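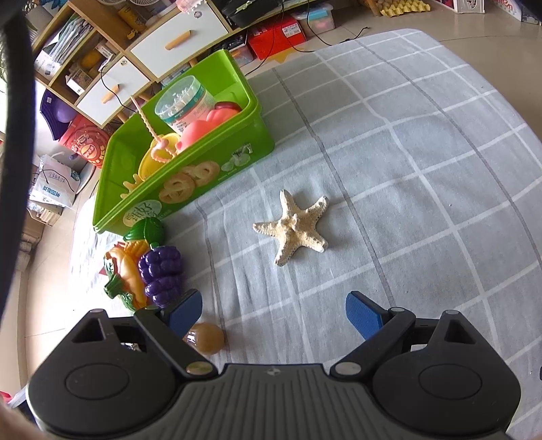

手持ち式グリッパの開閉原点が作業中にずれる件について(Niltetti、指パッド交換後)

Drosesier 利用者相互支援ページ > 手持ち式機器 > 保守・調整

投稿者:収集班保守担当
状態:解決済み

当部署では、Jisosell製の手持ち式グリッパ Niltetti を左右一組で使用しております。作業内容は、格子柄の敷布の上に置いた軽量の玩具類を把持し、上面の開いた樹脂製の箱に出し入れするものです。対象物はぶどうやとうもろこしの形をしたもの、ヒトデ形のもの、小さな球など、形状も表面の硬さもそろっておりません。

6月に左右両機の指パッドを新品に交換いたしました。その後、右手用の機体に限り、次の症状が出ております。

・始業時に原点設定を行うと、全閉時の開度表示は正しく零になる。
・作業を続けるうちに、全閉しても表示が零に戻らず、わずかに正の値で止まる。
・原点設定をやり直すと零に戻るが、午後には再び同じ状態になる。
・ずれが大きくなると、記録の終了時に注意番号3524が表示される。

手元の取扱説明書では、3524は「開度範囲の不一致」とのみ記載されており、原因の切り分け手順が見当たりません。左手用の機体は同じ日に同じ手順でパッドを交換しておりますが、症状はありません。

これまでに実施した事項は以下のとおりです。

・本体の再起動、および接続ケーブルの差し直し
・指パッド表面の清掃(乾いた布による拭き取り)
・右手用と左手用のケーブルの入れ替え(症状は右手用の機体に残る)
・パッドの目視確認(欠け、裂けは認められない)

ケーブルを入れ替えても症状が機体側に残ることから、機体そのものの問題と考えておりますが、内部の開度検出部の故障であるのか、指の機構部の緩みであるのか判断がつきません。メーカーに送付いたしますと代替機がなく作業が止まりますので、その前に当方で確認できる事項があればご教示ください。

なお、前回の全体点検からの開閉回数は、管理画面の表示で800回を超えたところです。この回数が点検の目安として妥当であるかについても、あわせてお伺いいたします。

追記:パッドは純正品です。交換時の締付けには付属の工具を使用し、トルクの管理はしておりません。

投稿者:tamagawa_k

同じ番号が出たことがあります。当方では原点設定を作業の合間に何度か入れることで番号が出なくなりましたので、まずはそれで様子を見てはいかがでしょうか。ソフトウェア側の許容幅を広げる設定もあったと記憶しておりますが、項目名は失念しました。

投稿者:Mairéad Ó Riain
採用された回答

結論から申し上げますと、記載の症状であれば、開度検出部を疑う前に、指の連結部のねじとパッドの着座を確認することをお勧めいたします。前の回答にある許容幅の変更は、この段階では行わないでください。番号は出なくなりますが、ずれた開度がそのまま記録に残り、後から補正することが難しくなります。

以下は、当方の部署で使用している確認手順を、質問の状況に合わせて書き改めたものです。右手用の機体について順に実施し、途中で原因が判明した場合はそこで止めてください。

一 準備

記録を停止し、機体をホストから切り離します。ケーブルを抜く際は、コネクタの外殻を持ってください。手首の紐や延長ケーブルが指の可動範囲に掛かっていると、後の確認で誤った手応えを拾いますので、必ず脇へ寄せておきます。

作業は硬く平らな机の上で行ってください。布団や敷布の上でねじを外すことは避けてください。当方では過去に、敷布の皺に入ったねじを探すために半日を費やした例があります。対象物と箱も机から下げ、浅い皿を一枚置き、外したねじはすべてその皿に入れることとしています。

二 指の遊びの確認

指を全開にし、片方の指の先端を親指と人差し指で軽くつまみ、開閉方向と、それに直交する方向にそれぞれ動かします。確認すべきは直交方向の遊びです。開閉方向には機構上わずかな動きがありますので、左手用の機体と比較して同程度であれば差し支えありません。

直交方向に明らかな動きがあり、左手用にはそれがない場合は、連結部の軸ねじの緩みと考えてよいと思われます。左右の指で差がある場合は、どちらの指であったかを記録してください。

三 軸ねじの合いマークと増し締め

軸ねじの頭部と腕の双方にまたがるように、細い油性ペンで線を引きます。増し締めの前に引いてください。後の再発確認はこの線だけが頼りになります。

増し締めは、指を半開の位置に置き、軽く開閉しながら少しずつ行います。締め過ぎると指の戻りが重くなり、別の形で原点がずれます。次の状態になったところで止めてください。

・直交方向の遊びが感じられない
・機体をどの向きに持っても、指が引っ掛かりなく開閉する
・全開から手を離したときの戻り方が、左手用の機体と変わらない

締めても遊びが残るときは、ねじではなく軸受側が摩耗している可能性があります。その場合は自部署での作業を中止し、メーカーに相談してください。ねじ固定剤は、この時点では塗布しないでください。

四 指パッドの着座

質問文のとおりパッド交換の後に症状が出ているのであれば、最も疑わしいのはこの箇所です。新品のパッドは裏面の縁が硬く、取付け部の溝に入り切らないまま固定されることがあります。見た目には正しく付いているようでも、把持を繰り返すうちにパッドが少しずつ沈み、あるいは浮き、全閉時の接触位置が変わります。始業時には零で午後にはずれるという経過とも符合いたします。

確認の方法は次のとおりです。

全閉にし、先端側から左右のパッドの合わせ目を見ます。合わせ目が先端から根元まで一様に閉じていれば正常です。先端だけ、又は根元だけが先に当たっている場合は、いずれかのパッドの着座が不良です。薄い紙片を挟み、先端、中央、根元の順に引き抜いてみると、手応えの差で判別できます。

不良が認められたときは、両方のパッドを外し、取付け面と溝を清掃します。旧パッドの粉が溝の隅に残っていることが多いため、木の細い棒の先に布を巻いて掻き出してください。金属の工具は溝を傷めますので使用しません。溶剤については、Jisosellの説明書に記載のあるもの以外は使用を控えてください。

再取付けの際は、根元側から溝に入れ、先端側へ向かって押し込みます。左右を入れた後、固定ねじを仮締めの状態にしておき、全閉にして手で数秒保持し、そのまま本締めを行います。開いた状態で本締めをすると、傾いたまま固定されることがあります。

五 原点設定のやり直し

機体を再接続し、管理画面から原点設定を行います。手順は説明書のとおりですが、次の点にご注意ください。

・全閉は、強く握り込まず、パッドが触れて止まる位置で保持します。握り込むとパッドが潰れ、その分だけ零点が内側に入ります。
・全開は、機構の端に当たる位置まで確実に開きます。
・設定を行う人は、日頃その機体を使う人とします。握り方の癖が零点に表れますので、保守担当者が一括して行うことはお勧めしません。

この操作を3回繰り返し、毎回の零点が一致することを確かめてください。一致しない場合は、二の確認に戻ります。

六 作業条件での確認

机上で零点が安定しても、実際の作業で再発することがあります。いつもの敷布と箱を戻し、普段どおりの速さで出し入れを行い、途中で適宜全閉にして表示を確かめてください。

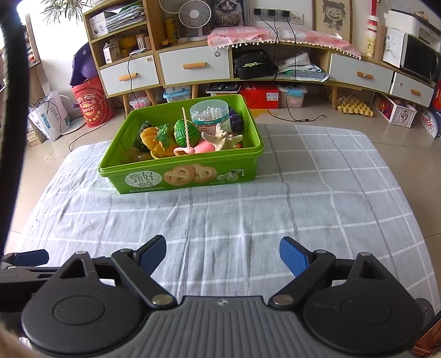

作業条件での確認。左右の指を開き、玩具の入った緑色の箱に向けた状態。

対象物は、硬いものと軟らかいもの、平たいものと丸いものを混ぜて選びます。円筒形の容器や、ヒトデのように凹凸のある薄いものは、パッドの片側に力が偏りますので、着座の不良が残っていれば早めに症状が現れます。軟らかいものばかりで確認を済ませますと、見落とすおそれがあります。

箱の縁に指の外側を当てる癖のある作業者がおられる場合は、その点もご確認ください。縁に当たった力は直交方向に働き、軸ねじを緩める側に作用いたします。敷布が皺になっていると箱が動き、縁に当たる回数が増えますので、開始前に敷布を引き直しておくとよいと思います。

七 判定

この確認を終えてなお零に戻らないときは、開度検出部又はその配線を疑うことになります。これ以上の分解は利用者の作業範囲を外れますので、二から六までの結果を書き添えてメーカーへお送りください。記録があれば、受付後の切り分けが早く進みます。

点検時期についてのお尋ねですが、開閉回数800回という値は、当方では全体点検の時期ではなく、軸ねじの合いマークを目で確かめる時期としております。全体点検の間隔は作業の内容に左右されますので、説明書の値に従い、遊びの確認だけを日常点検に加えるという運用でよろしいかと存じます。

投稿者:収集班保守担当(質問者)

詳細なご回答をいただき、御礼申し上げます。手順に従って確認いたしましたので、結果を報告いたします。

二の遊びの確認では、右手用の機体の一方の指に、左手用にはない直交方向の動きがわずかに認められました。合いマークを記入の上、増し締めを行いましたところ、動きはなくなりました。

四の着座については、紙片による確認で、根元側が先に当たっていることが分かりました。パッドを外すと、溝の隅に旧パッドのものと思われる青い粉が固まっておりました。交換の際に取付け面は拭いておりましたが、溝の隅までは確認しておりませんでした。清掃の上、全閉での本締めにより再取付けを行いました。

原点設定の繰り返しでは零点が一致いたしました。その後、通常の作業を終日実施し、全閉時の表示は零のままで、3524の表示もありませんでした。

一点、補足の質問がございます。増し締めと着座の修正を同じ日に行ったため、どちらが主な原因であったかを確定できておりません。再発時の備えとして、切り分けておく方法はありますでしょうか。

投稿者:Mairéad Ó Riain

ご報告を拝見いたしました。切り分けのために一方を元に戻すことはお勧めしません。合いマークの写真を本日の状態で残しておき、再発した場合に、まずマークのずれを見てください。マークが動いていれば軸ねじ、動いていなければ着座の側から調べる、という順序で足りると思います。

投稿者:Saoirse Ó Súilleabháin

解決済みとのことですが、同じ番号で検索して来られる方のために、別の原因の例を記しておきます。

当方の Niltetti でも3524が継続して表示されました。軸ねじとパッドには異常がなく、原因は管理画面での左右の割当てでした。2台を同時に接続し、片方を修理のために外した後、戻す順序を変えたところ、右手用の機体に左手用の原点データが適用されておりました。機体ごとの零点の差は小さいため、操作をしていても気付きにくく、記録の終了時になって初めて番号が出るという経過でした。

見分け方としては、左右の機体を順に開閉し、画面の表示がそれぞれ正しい側で動くかどうかを確かめます。次に、各機体の個体番号と、適用されている原点データの名称が一致しているかを見ます。質問者の場合は始業時に原点設定を行って零になっておりますので、この原因には当たりませんが、原点設定を毎日行わない部署では起こり得ます。

予防として、当方では次の運用を取っております。

・機体の握りの外側に、左右を示す札を貼る。可動部と開度の読取りに関わる部分には貼らない。
・ケーブルの両端に、同じ左右の表示を付ける。
・片方だけを外したときは、戻した後に左右とも原点設定を行う。
・点検簿に、接続の順序を記入する欄を設ける。

また、ねじ固定剤について、Mairéad Ó Riain 氏の回答に「この時点では塗布しない」とありますが、その後の扱いに触れておりませんので補足いたします。当方では保守を委託している Mac Giolla の担当者と相談の上、合いマークに動きがなければ塗布しない、という扱いにしております。動きが続けて見られる場合に限り、低強度のものをねじ山の先端側に少量用います。頭部側に付けますと、連結部に流れ込んで指の動きが重くなります。使用の可否は機体の保証条件にも関わりますので、事前に購入先へ照会してください。

パッドを片側だけ交換することの可否についても、よく尋ねられます。当方では必ず左右の指を同時に交換しております。片側のみ新しくすると硬さの差により当たりの位置が中央から外れ、軽い球のような対象物が、閉じる途中で押し出されることがあります。

投稿者:収集班保守担当(質問者)

左右の割当ての件、当方でも点検項目に加えることといたします。ケーブルを入れ替えて確認を行った際、個体番号までは照合しておりませんでしたので、先ほど確認し、一致していることを確かめました。

点検簿は次のとおり改めました。同様の機体をお使いの方の参考になれば幸いです。

始業時
・敷布の引き直し、箱の位置の確認
・ケーブル及び紐が指の可動範囲に掛かっていないこと
・直交方向の遊び(左右を比較)
・全閉時の合わせ目
・原点設定(使用者本人が実施)

昼の休止後
・全閉時の表示の読取り、記入

終業時
・パッド表面の拭き取り
・注意番号の有無
・開閉回数の転記

パッド交換時
・左右の指を同時に交換
・溝の隅の清掃(確認者の記名)
・全閉での本締め
・紙片による確認

本件は解決済みといたします。

投稿者:tamagawa_k

先の回答の許容幅の件は取り下げます。当方の機体も溝を確認しましたところ、粉が残っておりました。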